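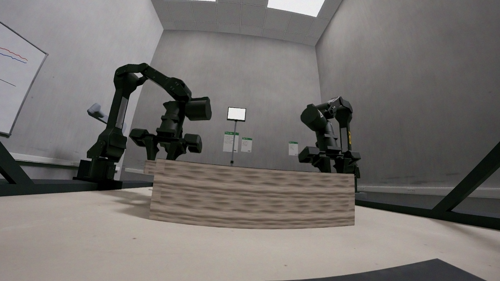
# Wutdale figurine listings

2022-04-23
by Urmila Mittal

Scraped + hand-fixed listings for collectible figurines and holiday decor. Mostly resin witches, snowmen, nutcrackers, a lot of angels. 2000 rows, one row per listing. Text only. Nuno Vilela did the first pass of the cleanup, I did the rest, so blame me for the category column.

## What's in it

- listings.csv - the main thing
- makers.csv - maker names and the spellings we folded together
- retired.csv - 295 pieces where the seller says retired or discontinued
- notes.txt - Nuno's notes, not tidy, read them anyway

UTF-8, comma separated, quotes around anything with a comma in it. If Excel mangles the accents import it instead of double clicking.

## Columns

- id: ours, means nothing
- title: as the seller typed it, caps and all
- maker: cleaned, see makers.csv
- line: Dixit Winter Village, Ekard Lantern Angels etc. Blank if the seller didn't say
- height_in: inches. Decimal. Blank is blank, not zero
- edition_size: number on the certificate if given
- edition_no: the piece's own number, often missing
- cert: yes / no / unknown
- boxed: yes / no / damaged / unknown
- season: xmas, halloween, easter, other
- price_usd: asking price. NOT sold price
- description: free text, trimmed to the first paragraph

## Where it came from

Three shop sites whose owners said ok, plus Brandimico's old dealer list, which they sent us as one giant spreadsheet with merged cells. Unmerging that took longer then everything else put together. The dealer list rows have no description, just title, line and height.

Seller names, emails and phone numbers are stripped. A few sellers sign off inside the description ("happy collecting, Jo") and I took out the ones I found. Tell me if you see more.

## Cleaning

Heights first. Sellers write 18", 18 in, 18 inch, eighteen inches, and one shop does everything in cm. All converted. When a listing gave two heights (with and without the base) we kept the one with the base.

Makers: 45 names after folding, way more before. Ekard shows up as Ekard, EKARD, Ekard Studios and Eckard. All the same company as far as I can tell. Dixit and Dixit & Sons are kept seperate, Nuno is sure they're different and he has the catalogs.

Duplicates: same title + same maker + same price = dropped. Same title at a different price = kept, probably two real pieces.

Certificates are a mess. "Comes with COA" is yes. "Original paperwork" is unknown, could be a receipt. "Cert available on request" I marked yes and I'm not totally happy about it.

## Known problems

- Sets. A set of three carolers is one row, height is the tallest. No set flag yet
- edition_size has a few that are obviously the year. Left them in
- "rare" in a title means nothing, don't use it as a label
- season is guessed from keywords. Pumpkin = halloween, so some Thanksgiving turkeys holding pumpkins are in there too
- 11 rows have a height over six feet. Checked, those are real store display pieces
- prices are from whenever the page was last edited, could be years old

## Good for

Pulling attributes out of messy product text. Matching maker names. Playing around with search for a small shop, what we built it for. We had a little size and season filter running off it in an afternoon.

## Bad for

Valuing your grandma's collection. Please don't. Asking prices all over the place, condition barely recorded, and no sold data anywhere in here. Also no use for telling a genuine piece from a copy.

## Splits

None. Shuffle it yourself, but keep rows from the same line together or you'll be testing on near copies of your training rows. The Lantern Angels differ by one word, half the time it's the color of the robe.

## License

Free for research and hobby use. Ask before putting it in anything you sell. The descriptions are still the shops' words so don't repost them as your own listings.

## To do

- set flag
- fix the turkeys
- Brandimico promised a newer list in July, will merge if it comes without merged cells
- boxed column for the dealer rows, currently all unknown

Fixes welcome, send the row id and what it should say.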